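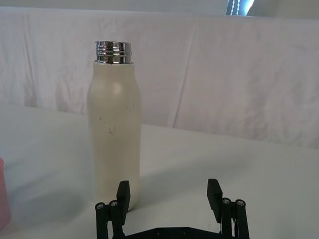

Etville Walking Club
Minutes of the members' meeting, Wednesday, 7:00 p.m.
Place: the upstairs room of the Savitz Library

1. Opening
The chair opened the meeting and welcomed the members. The minutes of the last meeting were read. One correction was made: the parking place for the spring walk was at the mill and not at the church. With this correction the minutes were approved.

2. The July walk to Trokberg
The route was discussed for a long time. Last year we went up by the forest road, and several members found it too steep in the heat. The walk leader proposed to start from the Karaca side, where the path is longer but has shade until the second bridge. A member asked if the path is open again after the storm. The walk leader will call the forest office and inform everybody by e-mail.
Decision: the walk starts from Karaca, if the path is open. If it is closed, we take the forest road and start one hour earlier.

3. Bus
The bus company has sent its offer. The price is the same as last year, but the company wants to have the payment before the trip. Each participant will pay 60 at registration. Children of members travel free. It was asked if friends from outside the club can come too. They can, when there are seats left one week before the walk.
Decision: the offer is accepted. All members voted in favor.

4. Water and food on the way 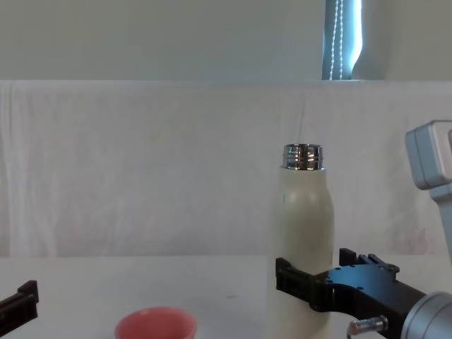
The spring near the second bridge was dry last summer, and the hut at the top does not sell drinks before noon. Every walker should therefore carry enough water from the start. The members who have been there before recommended to bring salty food as well. The club will carry a small reserve in the first aid backpack, but this reserve is for emergencies only. A list of things to bring will be added to the registration form.
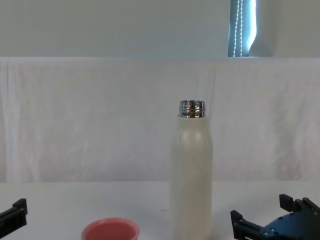
Metal-necked water bottle, without its cap.

5. Path signs
The town of Etville has agreed to give us 100 for new paint. Two of the signs on the river path cannot be read anymore, and the one at the sheep gate points in the wrong direction. Two members offered to do the painting on a weekend. The club still has brushes from last time, but they have to be looked at first.

6. Other matters
A member asked for slower walks in the winter months. This was welcomed, and the point will be on the agenda of the next meeting. The key of the cupboard in the library is still missing. Whoever has it is kindly asked to bring it back to the front desk.

The meeting was closed at 8:40 p.m.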